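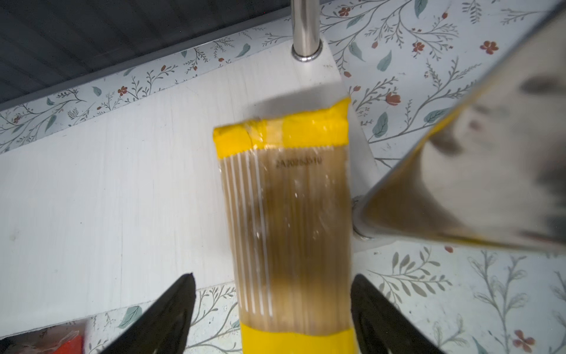 Why do you not simply close the fingers harder, a reader asked under my post about the new arm cable. If the spaghetti slips, more force must help, and the gripper surely has plenty of it left. I promised to answer in a comment, but the comment became too long, so it is now a post.

The short answer is that I tried it. Dry pasta in a plastic wrapper is an unpleasant object for two fingers. The strands lie along the pack and can move against each other, so when I squeeze the bundle from the sides it changes its shape a little, and the fingers follow it. With low force the pack turns in the grip. With high force I hear a small crack, and then I have short spaghetti for soup. Between these two there is a usable range, but with my old settings it was narrow, and most of my evenings in November went into making it wider.

For those who did not read the older posts: the arm is a used one, bought from a closing workshop in Likstead, and the gripper is a Pristix with two black fingers. The camera is mounted at the wrist, so it moves with the hand and always sees the fingertips. The task is to pick up grocery packs and put them down in another place without damaging them. Everything I describe below is for this one cell. Please do not copy my numbers to a different gripper.

The slipping began slowly. At first I lost a pack now and then and I blamed the wrapper. Then the controller started to stop with code 1205, and in the manual this means only "finger position not plausible". I read the page three times. The manual gives two causes, a loose connector and a wrong zero point, and of course I began with the connector, as it is easy to reach. It was fine. I cleaned it anyway.

So I came to the zero point. When the gripper starts, it closes fully until the fingers meet and takes this position as zero. If there is dirt between the tips, or if one finger sits a little crooked on its carrier, the zero is wrong and every opening after it is wrong too. In my case it was the right finger. One of the screws had become loose, and I could move the tip with my thumb. Not far, but I could feel it and also hear it, a dry little click.

I took both fingers off, not only the bad one. My order of work was as follows, and I write it down mostly for myself:

Power off, air off, and wait until the pressure gauge is really at the bottom.
Mark left and right on the back side of the fingers with a paint pen. They look the same but they are worn differently.
Remove the screws, wipe the old thread lock out of the holes, let the holes dry.
Clean the inner faces with alcohol and a cloth without fluff.
Put the fingers back with the screws only hand tight, close the gripper slowly at the lowest pressure, and tighten the screws while the fingers are held together.
New thread lock, and then no work with it until the next morning.

The fifth step is the one I had skipped when I first built the cell. I had tightened each finger alone, looking at it from the front, and I thought it was straight. When the fingers press against each other they find their position by themselves, much better than my eye can do it.

After this the zero was stable. I switched the gripper off and on again many times, and the value stayed where it should be. Code 1205 has not returned until now. There is still another message, 1554, a warning about the temperature of the second joint, but this one is old and comes only when I leave the room heating on. I will write about it separately.

Then came the second part of the work: where to take the pack. I had always aimed at the middle of the transparent part, since in theory the weight is equal on both sides. But the film there is very smooth, and the fingers press directly on the strands. I moved the grip point toward the yellow end. The pack then hangs a little to one side, so I had to lower the lifting speed, and I also turn the wrist first until the fingers stand across the pack. If the angle is wrong, one finger touches the plastic early and pushes the whole pack away before the other one arrives. It looks a bit like somebody trying to pick up a soap in the shower.
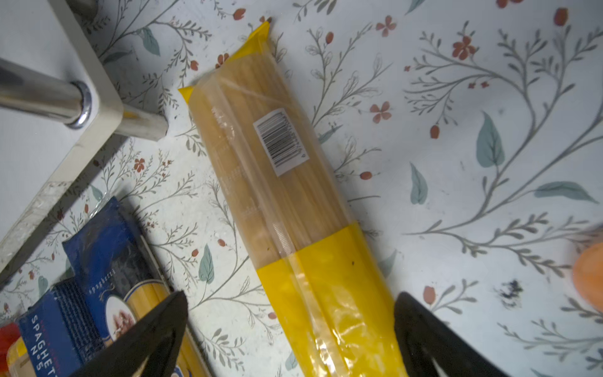
Open fingers on both sides of the yellow end, with the blue box to the left.

The opening width I set from the pack itself. I let the fingers stand 12 millimeters wider than the pack in total, so each side has six. With less, the wrinkles of the plastic catch on a tip when the hand comes down. With more, the closing takes longer and the pack has more time to roll. For a stiff box I would choose a smaller value, a box does not change its width when you look at it.

Some words about the camera too, for it gave me trouble in the same weeks. The wrapper is glossy, and the software that looks for the edges of the pack loves every reflection. Metal parts near the pack are worse, they show a second yellow strip where there is no pack at all. The flowers on the surface are also not a friend of edge detection, but I wanted a pattern there and I keep it. What helped was to make the exposure shorter and to let the software search first for the yellow ends and only then for the long sides. Between two yellow areas the direction of the pack is almost given. I found this idea in an old service note from Varela, written for a completely different machine, about bags of screws.

I also made the lamp softer with a sheet of baking paper. It is not a professional solution – please do not do it with a hot lamp. Mine is an LED and stays cold enough to touch.

Maintenance from now on is simple. Before each longer run I press the fingertips sideways by hand and listen for the click. The inner faces get alcohol when they feel slippery. The screws I will check again at the latest when the gripper has made over 2000 closings, and if they are still tight I will leave them in peace and not open something that works.

One thing is not solved. When the pack lies with its folded end toward the hand, the tape there makes the end thicker and stiffer, and my grip point calculation does not know which end it has found. For the moment I turn such a pack by hand, and yes, I know how this sounds. There is a shop in Estham with softer finger pads in three hardnesses, and I have ordered the middle one. If the pads arrive before the holidays, I will test them first on the folded end and write down the pressure values in the next post.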